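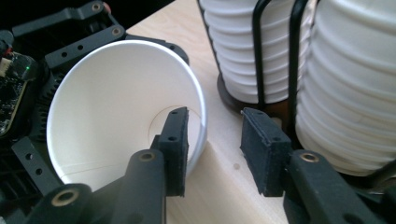 第三章 纸杯的检查、叠放与补充

3.1 适用范围

本章适用于马伦代尔(Malondale)办公区各茶水点的白色纸杯及双环杯架。其他材质的杯具按第四章办理。本章内容由行政服务部负责解释,自2024-02-12起执行。

3.2 作业前准备

1. 清洁双手并擦干。手部有伤口的人员不得直接接触杯口,应联系当班主管另行安排。
2. 用清水润湿抹布,擦净桌面,再以干布擦拭一遍。桌面未干透时,不得放置杯架或纸杯。
3. 从储物间领取整包纸杯,核对外包装是否完好。包装破损、受潮或有异味的,整包退回,并在领用单上注明。
4. 每次仅拆开一包。拆封时沿封口撕开,不得使用刀具划割包装侧面。

3.3 单杯检查

凡离开杯叠的纸杯,包括倒放或侧放在桌面上的纸杯,均须经检查后方可决定去留。

1. 手持杯身下半部,不得将手指伸入杯内。
2. 查看杯口卷边。卷边应连续、圆整,无开裂、压扁或翘起。
3. 查看内壁接缝。接缝应平直贴合,无起层。
4. 查看杯底。杯底应与杯壁结合紧密,无污点和异物。
5. 任一项不合格的,投入废纸回收箱,不得重新叠入。

注:杯口曾直接接触桌面的纸杯,无论外观是否完好,一律不得供饮用,可留作盛放回形针等小件物品。

3.4 杯架就位

1. 将双环杯架平放于桌面,两个圆环左右并列,正对取杯人员。
2. 轻推杯架,确认底部平稳。如有晃动,先检查桌面是否有碎屑。
3. 杯架与桌沿之间应留出60毫米以上的距离,防止衣袖碰带。

注意:不得将杯架置于饮水机出水口下方或加热设备旁。

3.5 叠放

1. 取一叠纸杯,杯口朝上,双手扶住杯身,垂直放入左侧圆环。
2. 以同样方法将另一叠放入右侧圆环。
3. 从侧面观察两叠是否竖直。倾斜时应整叠取出重新放置,不得在杯架内强行扳正。
4. 两叠高度允许略有差异,无须为求齐平而反复增减。
5. 最上方的纸杯应能单手轻松取下。若卡得过紧,可轻轻旋松后放回原位。

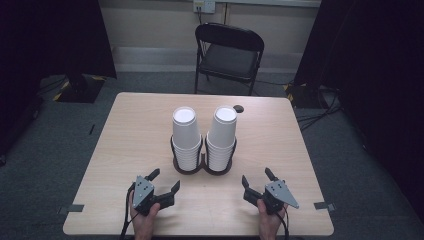

6. 叠放完成后,清理桌面上与取杯无关的物品。桌边已贴的胶带不得自行揭除或移位。

警告:严禁按压杯叠顶部。受压后的纸杯相互咬合,取用时容易连带倾倒整叠,并可能损伤卷边。

3.6 日常补充

1. 任一侧余量不足时即应补充。补充时先将余杯整叠取出,新杯置于下方,余杯放回上方,保证先领先用。
2. 茶水点备用纸杯总量不得超过800只,超出部分退回储物间。
3. 补充完毕后在登记表上填写时间并签名。登记表由玛赫萨·卡泽米(Mahsa Kazemi)每月收取。

3.7 存放要求

1. 未拆封纸杯应离地存放于干燥、避光处,不得与清洁剂同柜。
2. 已拆封但未上架的纸杯,应将袋口折叠2次后夹紧。
3. 外包装上方不得堆压重物。

3.8 问题反映

发现杯架开裂、变形或圆环过松,应立即停止使用,并通知维恩·芬特尔(Wian Venter)更换。纸杯出现批量质量问题时,保留原包装及不合格样品,填写附表二后交行政服务部。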